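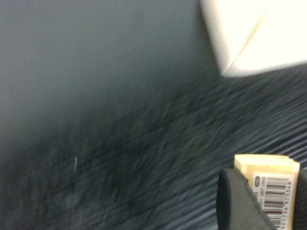

布の上で検品をすると糸くずが付いてかえって手間が増えるのではないか、という感想が前回の記事に届いた。自分も小物を扱う仕事をしていて、布はやめて板の上に直接置くようにした、とも書いてあった。

この感想を、小物の検品と袋詰めを請け負うGreviaの作業場に持っていき、責任者の女性に読んでもらった。女性は最後まで読んで、「付きますよ。それは本当です」と言った。

「うちも最初は板でした。天板の上にそのまま置いて、数えて、ラベルを見て、箱に入れる。それで回っていたんですけど、小さい包みは滑るんです。袋の表面がつるつるしているので、指で押さえたつもりでも逃げる。隣の列に入ってしまうと、もう一度最初から数え直しです」

布を敷くようになったのは、Grikicoの仕事を受けてからだという。Grikicoは手芸用の部品や裁縫の小道具を扱う会社で、品物はどれも小さく、一つずつ包まれて届く。包みにはバーコードのラベルが貼ってある。Greviaの仕事は、届いた包みを品番ごとに分け、ラベルが読めるかどうかを確かめ、注文ごとの箱に詰めることだ。

「品番は今、82あります。多いほうではないと思います。ただ、色の違いだけで品番が分かれているものがあるので、見た目で分けようとすると間違えます。必ずラベルを読んで分けます」

布は何種類か試した。初めに使ったのは家にあった綿の布で、洗うと縮んで端が波打った。次はフェルトで、滑らないことは滑らないが、毛羽が立って包みの口のところに入り込んだ。感想にあった糸くずの話は、このときの経験に近いそうだ。

「フェルトは二か月でやめました。包みの外に付くだけなら払えばいいんです。困るのは、ラベルの端が少し浮いているときに、そこに毛が挟まることです。糊の面に付いてしまうと取れません。貼り直しになります」

今使っているのは、畝のある織りの布と、平らな布の両方だ。品物によって替える。畝のあるほうは、丸みのある包みや、底の面が狭くて転がりやすい包みに使う。畝に引っかかって止まるからだ。平らなほうは薄い包みに使う。薄いものを畝の上に置くと、袋の下の角が溝に入って、つまみにくくなることがある。

「畝の向きは、手前から奥に向けています。横向きに敷くと、包みを手前に引いたときにいちいち引っかかるんです。縦なら溝に沿って動くので、引きやすい。敷き直すときに間違える人がいるので、布の裏の手前側に印を縫ってあります」

色は濃いものにしている。紺か、灰色がかった青。これは糸くずと関係がある。

「白い布のほうが清潔に見えるから、初めは白がいいと言われました。でも白だと、白い糸くずが見えません。うちで出る糸くずはほとんど白っぽいんです。段ボールの粉もありますし、作業着から出るものもあります。濃い色の上なら、短いのが一本落ちていてもわかります。わかれば取れますから」

包みの色との兼ね合いもある。Grikicoの包みは白や生成りのものが多く、濃い布の上に置けば輪郭がはっきりする。黒い包みの品もあるが、数が少ないので、そのときだけ明るい布に替えている。替えるのが面倒で濃い布のままやってしまい、数え落としたことがあったと女性は話した。

「黒い包みが布の端のほうに一つ残っていて、片づけのときに布を持ち上げたら落ちてきました。箱はもう閉じてあって、全部開け直しです。夕方の五時過ぎで、集荷は終わっていました。翌日に回してもらいました」

糸くずを取る手順について聞いた。作業の前に布の全体に粘着のローラーをかける。途中では、品番が替わるたびに手で払う。昼の休みの後にもう一度ローラーをかける。終わったら布を外して振り、週に一度洗う。洗うときは布だけで洗い、ほかのものと一緒にしない。干すときは裏を外にする。

「ローラーは強くかけないでください、と新しい人には言います。畝のある布は、強くやると畝の上の毛が立ってきて、それが次の糸くずになります。軽く転がすだけで取れます。溝の中に入ったのは、ローラーでは取れないので、細い刷毛で溝に沿って掃き出します」

刷毛は絵を描くときに使う平たいものを流用している。化粧用のものも試したが、毛が抜けたのでやめた。

ラベルの話になると、説明はさらに細かくなった。Greviaでは、ラベルを読み取る前に必ず目で見る。見るところは、四隅が浮いていないか、しわがないか、袋の折り目にかかっていないか。浮いていれば指の腹で押さえ、それでも戻るようなら貼り直す。貼り直し用のラベルはAkpanから買っている。

「前は別のところのを使っていたんですが、冬になると剝がれました。作業場が寒いので、糊が利かないんだと思います。Akpanのものに替えてからは、冬でも付いています。値段は少し上がりました。Grikicoさんに相談して、その分は見てもらっています」

貼る位置は、包みの表の右下と決まっている。ただ、品物の形によっては右下が平らにならない。ボタンのように丸いものが入っている包みは、中身が寄ると表面が盛り上がり、その上にラベルがかかると棒の並びが曲がる。そうなると読み取り機を当てても音が鳴らない。

「そういうときは、中身を反対側に寄せて、布の上に寝かせて、指で軽く押さえてから当てます。布が下で少し沈むので、包みが平らになるんです。板の上だと、押さえても中身が突っ張って、ラベルのところが浮いたままでした。これは布にしてから気がついたことです。そのために敷いたわけではなかったので」

読み取った結果はFlamidgateという在庫の管理ソフトに入る。画面に品番と残りの数が出て、注文の数と合わないと赤くなる。以前は紙の表に正の字を書いていた。紙のほうが早いと言う人もいまだにいて、女性自身も、品番が少ない日は紙で済ませたくなるという。

「でも、紙だと後から直せないんです。書き間違えて、線を引いて、その横に書いて、それをまた別の人が見て入力する。そこで間違える。Flamidgateにしてから、その間違いはなくなりました。別の間違いは出ます。同じ包みを続けて読んでしまうのが一番多いです」

同じ包みを続けて読まないために、布の上を左右に分けて使っている。左に未読のものを置き、読んだら右に移す。真ん中には何も置かない。境目に糸で線を縫っていた時期もあったが、線のところで包みが引っかかるのと、縫い目がほつれて糸が出るのとで、外した。今は、右側にふたのない浅い箱を置き、読んだものはその中に入れている。

「箱に入ったら触らない。それだけの決まりです。触りたくなるんですけどね、向きがそろっていないと。そろえたい人は、詰めるときにそろえてもらいます」

詰める箱の大きさは、注文の点数で決まる。一つの箱に入れるのは多くて69点までで、それを超えたら箱を分ける。69という半端な数になった理由を聞くと、Grikicoの一番よく出る部品を並べて詰めたとき、ちょうどその数で箱が埋まったからだという。

「70にしようという話もありました。きりがいいので。でも実際に入れてみると、最後の一つを入れるときに下の包みを押すことになって、ラベルにしわが寄るんです。69で止めれば寄りません。Grikicoさんのほうの表にも、69と書いてもらいました」

箱の底には薄い紙を敷き、包みはラベルを上にして寝かせる。段を重ねるときは、間にもう一枚紙を入れる。紙を入れないと、上の段の包みの角が下の段のラベルをこする。こすれても読めることは読めるが、店に並べるものなので、表面に傷があると戻ってくる。

戻ってきた品の扱いも聞いた。店から戻ってくるのは、数の違い、ラベルの読み取り不良、包みの汚れの三通りがほとんどだ。汚れには、袋の内側に入った糸くずも含まれる。袋の内側については、Greviaで袋詰めしたものと、届いた時点で袋に入っていたものとで扱いが分かれる。前者はGreviaの責任で詰め直し、後者はGrikicoに連絡してから開ける。

「勝手に開けないようにしています。良かれと思って開けて、入れ直して返したことが昔あったんですが、袋が元のと違うと言われました。確かに違いました。口の折り方が違ったんです。うちは二回折る。向こうは一回折ってテープでした」

去年の秋に戻ってきた品のうち、糸くずが理由だったのは13点だった。どれもフェルトを使っていたころに袋詰めしたもので、店の棚に長く残っていたらしい。布を替えた後に詰めたものでは、糸くずを理由に戻ってきた品はまだない。

「だから感想をくださった方の言うことはよくわかります。フェルトのままだったら、私も板に戻していたと思います。板には板のいいところがあって、拭けば終わりですから。洗濯しなくていい。大きめの箱に入った品は、うちでも板の上でやっています」

作業場を見せてもらった。入って左に荷受けの棚があり、奥に作業台が並ぶ。窓は北向きで、昼間は電灯をつけなくても手元が見えるそうだが、ラベルを見る台だけは一日中明かりをつけている。明かりは真上からではなく、斜め前から当てる。真上からだと袋の表面が光って、棒の並びが見えにくくなる。

「斜めから当てると、浮いているラベルの端に影が出ます。影が出れば、読まなくても浮いているとわかります。布の畝にも影が出るので、慣れないうちは目がちらちらすると言う人がいます。そういう人には平らな布で始めてもらいます」

布の替えは作業台ごとに2枚ずつ用意してある。一枚を洗っている間にもう一枚を使う。生地は近くの店で反物から切ってもらい、端は女性が自分で縫っている。端の始末は三つ折りにして、角は斜めに折り込む。角が厚くなると台の縁で浮くので、余分なところは切り落とす。

「切りっぱなしで使っていた時期もあるんですよ。そのときが一番糸が出ました。布そのものの毛より、端からほつれた糸のほうがずっと多いんです。もし板に替えた方がまた布を試すことがあったら、端だけは縫ってみてほしいです。ミシンがなければ、手でも。両面テープで折り返すのは、洗うと剝がれるのでおすすめしません」

台への留め方も変わってきた。初めは画びょうで留めていたが、抜けたものが品物に紛れると危ないので、すぐにやめた。次に洗濯ばさみを使い、台の縁から出た持ち手に袖が引っかかった。今は布の四隅に平たいゴムを縫い付けて、台の脚の上のところに掛けている。シーツと同じ要領で、外すときも片手で済む。

これから変えたいことを聞くと、女性は布の洗い替えの間隔を挙げた。週に一度と決めているが、7月から9月の暑い時期は手の汗で布が湿り、包みが布に軽く貼り付くような感じがあるという。手袋も試したが、薄い袋の口を折る作業には向かなかった。

「夏だけ洗う回数を増やすと、布の傷みが早くなります。枚数を増やすか、途中で布を替えるか、どちらかですね。枚数を増やすなら、また端を縫わないといけないので、今月のうちに生地を買いに行くつもりです」

取材の途中で荷物が届き、女性は受け取りに立った。Grikicoからの箱で、中にはひもの先に付ける留め具の包みが入っていた。女性は箱を荷受けの棚に置き、伝票の品番を読み上げてから、畝のある布を敷いた台のほうへローラーを持っていった。

文・編集部（7月）

お問い合わせ｜記事の感想を送る｜© 編集部 無断転載を禁じます｜ページの先頭へ戻る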